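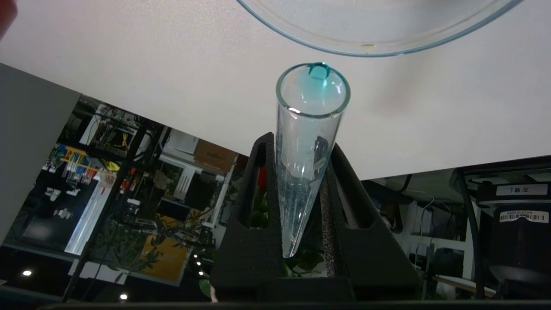 Ogura Water Works - Laboratory and Process Section

Visit report: Nandesar treatment plant, January

Four of us from the section went over to Nandesar on Wednesday to look at the new filter block and the laboratory that serves it. The visit was arranged through Masaru Katayama, who runs process control on the site and gave up most of his day for it. These notes are for colleagues who could not come and for anyone working on our own filter replacement.

Arrival and site layout

The gate opens at 8:30 and sign-in takes longer than it should. Hard hats and boots are required outside the office building. Bring your own boots, as the loan pairs run small.

The plant sits on a narrow strip between the river and the rail line, which explains most of the odd decisions in the layout. Raw water comes in at the north end, passes a set of coarse bars and a fine screen, and is lifted once. After that lift everything runs by gravity to the clear water tank at the south end. The available head is tight, and Katayama said that the depth of the new filter bed was settled by the level of the existing outlet channel and very little else.

Coagulation and settling

Nandesar doses alum ahead of a static mixer, with flocculation in three stages, each slower than the one before. The old paddle drives have been replaced with Treka units on variable speed. We spent a while on these because our own paddles are fixed speed and give trouble in cold water. The operators slow the last stage down in winter and report stronger floc that carries over less. They have turbidity records from before and after the change, and have offered to send them. I would want to see at least one full winter of them before drawing anything from it.

The settling tanks are conventional horizontal flow. Sludge is drawn off by timer. There was visible carryover at the outlet weir of the second tank, on the side facing the rail line, and the operators put this down to wind. A low screen along that wall has been priced but not bought.

Filter block

This was the main reason for the trip. The block holds eight dual media filters, anthracite over sand, with air scour and a combined air and water wash. Media depth is 1268 mm in total, measured from the top of the underdrain caps. The design called for slightly more, but see the remark on head above.

Points noted during the wash of filter 5:

Air distribution was even across the bed apart from one corner near the inlet, where the surface stayed quiet for the first part of the scour. Katayama is aware of it and suspects a blocked cap. The filter will be drained for inspection in the spring.

The changeover from combined wash to water only is set on level, with a timer as backup. At our plant it is the other way around. Their method avoids loss of anthracite over the weir when the wash pump is slow to respond.

Wash water is returned to the head of the works through a balancing tank. The return rate is kept low and held steady. Before the tank was built they returned it in slugs and could see each one in the settled water.

Filter to waste is fitted on all eight, with an actuated valve. Two of the valves are from Druven and the rest are older stock. The Druven valves close quietly. The others can be heard from the gallery above.

The gallery itself is well lit and dry, with room to get a pump out without removing a handrail. Drains are cut into the floor at every second pipe support. I would like our drawings changed to match this before they go out to tender.

Laboratory

The laboratory is on the upper floor of the old pump house. It handles plant samples, the river intake and 92 network points, most of them on a monthly cycle. Bench space is divided by type of work: wet chemistry along the window wall, instruments along the inner wall, and microbiology in a separate room with its own door to the corridor. Visitors do not go into the microbiology room, so we saw it through the glass.

Much of the talk here was about solids and settling tests. Nandesar still does a good deal of work by hand in glass that we have moved to online meters. Their view is that the meters drift, and that a jar test and a settled volume reading each morning catch the drift before it reaches the dosing. The jar tester is set up for the same mixing energy as the full-scale flocculators. Whenever the Treka drives are adjusted, the jar tester speed is adjusted too, and the change is written on a card above the bench. We do not do this and should.

Glassware is washed in one machine and rinsed by hand with deionized water. Glass for metals work is kept apart and acid soaked. There is no separate store for it, only a marked shelf, and the laboratory staff regard this as the weakest part of their system.

Sample tracking is on paper as far as the bench and electronic from there. Each bottle gets a number at the point of sampling. The number is copied by hand onto the worksheet and typed in later. Transcription errors are found at the weekly check. They want labels that can be scanned, and asked us how ours hold up in wet vans. The answer is that the printed ones hold up well and the handwritten ones do not.

Chemical storage

Alum is stored in two bulk tanks inside one bund. The fill point has a locked cap, a high level alarm that sounds at the fill point itself, and a sign giving the name of the product in large letters. Hypochlorite is in a separate building with its own fill point on the opposite side of the road - a driver cannot connect to the wrong one without moving the truck. Our own two fill points are 3 m apart on the same wall. This has been raised before.

The eyewash by the hypochlorite door is tested weekly and the sheet was up to date.

Questions that came up over lunch

Energy use. The single lift takes most of the power on the site. The air scour blowers are a small part of it, even with all eight filters on a daily wash.

Staffing. Two operators on days and one at night, with a second on call. The laboratory is staffed on days only.

Public visits. Schools come in spring and early summer. Groups follow a painted line on the floor of the gallery and do not enter the laboratory.

Items to follow up

Turbidity records for the flocculator speed change, to be sent by Katayama.

Drawing of the gallery drains.

Copy of the jar test card and the method it is based on.

Price and lead time for the Druven valves in our size.

Result of the filter 5 inspection, when the bed has been drained.

Travel

The train is quicker than driving, but the last kilometer from the station has no sidewalk and is used by gravel trucks. Take the bus from the north exit and get off at the stop after the bridge. The canteen at the plant closes at 1:30 and does not take cards.

A return visit has been offered for the staff at Nandesar, who would like to see our sludge presses running. Dates are to be settled with the shift office.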